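# Chapter 4: Who Pays When the Building Is Wrong?

Most books on housing law begin with the duty to keep a home in repair and work outwards. We start with the bill. A duty that sounds firm in a statute can turn soft by the time somebody has to find the money, and readers who have only met the statute tend to be surprised by the rest.

Take the flats at Nirnthorpe, which we will come back to throughout this chapter. The block had 74 homes, a freeholder called Bokness and a managing agent called Wisex. In January the agent wrote to every leaseholder to say that the balconies needed work and that each flat would owe £2,312 towards it. The letter called this "a fair share". It didn't say who had worked it out, or how, and it didn't mention that the builder might still be on the hook for the fault.

## 4.1 The promise and the lease

A long lease usually says that the landlord must keep the structure sound and that the leaseholders must pay for it. Put like that, the landlord's promise costs the landlord very little. The usual answer is that the law limits what can be charged: the cost must be reasonable, and leaseholders must be asked for their views before large works go ahead.

We would treat both limits with some care. "Reasonable" is a generous word, and a job can be dear, slow and badly planned and still fall within it. As for being asked, the landlord has to read the replies and take them into account. It doesn't have to agree with them. At Nirnthorpe almost 70 leaseholders wrote back, and the plan that followed was the plan they had been sent.

## 4.2 The missing builder

Why not simply make the builder pay? Ritu Semwal, who owned a flat on the top floor, put that question to the agent on August 12, 2021 and was told that it was "being looked at". The firm that put up the block, Tiwari, had set up a separate company for the job and wound it up once the last flat was sold. There was a right to sue, on paper, and no one left to sue with it.

Ministers like to say that the polluter should pay. It is a good line, and later sections look at the rules made in its name. But a rule of that sort is only as useful as the means of tracing the money, and the student should ask of each one: who must bring the claim, how long have they got, and who pays the lawyers while they wait?

Before going on, read your own lease or tenancy, if you have one, and find the clause on repairs. Note who must do the work and who must pay for it — they are often not the same person. Keep the note by you for section 4.3.

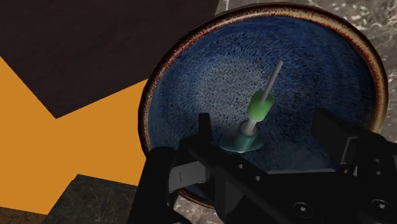
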